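Report on the Winter Reading Camp, Covier School
Prepared by Osaze Bashir, Class VIII
5 October 2022

The Winter Reading Camp was held in the school library last December and was open to all pupils of the lower classes. A total of 66 pupils took part. The camp was opened by our Head of English, Mrs Trudy Partington, who spoke on the value of reading aloud at home.

For this project I studied how the camp was organised and what the pupils thought of it. The participants were placed in two houses, Okoro and Vedivlow, and each house was given its own reading list. Mornings were set aside for silent reading and afternoons for recitation, storytelling and spelling. Older pupils served as group leaders – I was one of them – and kept a daily record of attendance.

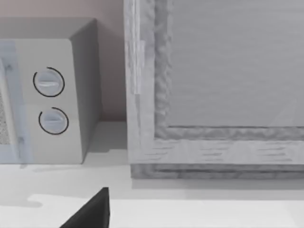
The houses were set a joint target of 1000 pages, which was reached before the closing day. Vedivlow House won the recitation prize and Okoro House the prize for spelling. At the closing assembly eight pupils received certificates for regular attendance.

In the written feedback, most pupils asked for more time for storytelling. Several of the younger ones found the spelling lists too hard. It is recommended that the lists be graded by class, and that group leaders be given their duties in writing before the camp opens.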